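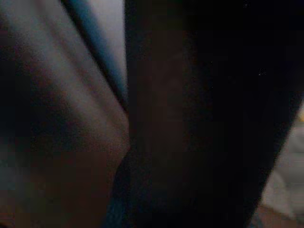

Do Written Rules Help? A Check of Our Lab's Robot Practice
Project report, robotics elective, Zdenka Kolev

Background

Our course hands every team the same two-page sheet called Safe and Good Practice. It was put together for the Vallis arm when the lab first opened and has been copied forward since. My project was to find out whether people follow it and whether following it makes any difference. I went in doubting both.

What I did

I compared the sheet with the log entries from one term, 49 in all, and sat in on sessions with two teams, Aline and Lotach. Aline works with folded cloth, Lotach with small boxes. I did not tell them which rules I was watching for, though I think Lotach guessed by the second visit.

What the rules say

Five of the rules are about how a run is carried out. Keep hands out of reach while the arm has power. Say "moving" out loud before a start. Check the wrist camera view before each run. Stop if the view is too dark or blurred to judge the grip. Write down every stop, with the cause.

What I found

The hands rule is followed, and I have no complaint about it. The "moving" call faded within minutes in both teams.

The camera rule is the weak one. "Too dark or blurred" is left to whoever is at the keyboard. With cloth, the finger can fill most of the view and the folds beside it go soft, and two people on Aline gave me different answers about the same view. One would stop, one would carry on. Both said they were following the sheet – and by its wording they were.

The stop log is worse. More than 5 entries give the cause as "other." I can't tell from those whether a rule worked, and neither can the instructor who signs them.

Where I disagree with the handbook

The Aguirre handbook, which our sheet borrows from, treats a signed checklist as proof of good practice. I don't accept that. A signature shows that someone had a pen. On Thursday I saw a full sheet signed before the arm was switched on.

Suggested changes

Replace "too dark or blurred" with sample views marked go and stop, separate sets for cloth and boxes. Drop "other" from the stop log. Sign after the session.

Limits

Two teams is a small group, and I was in the room, so they may have behaved better than usual. I have not tested the sample views. Lotach has agreed to try them in October.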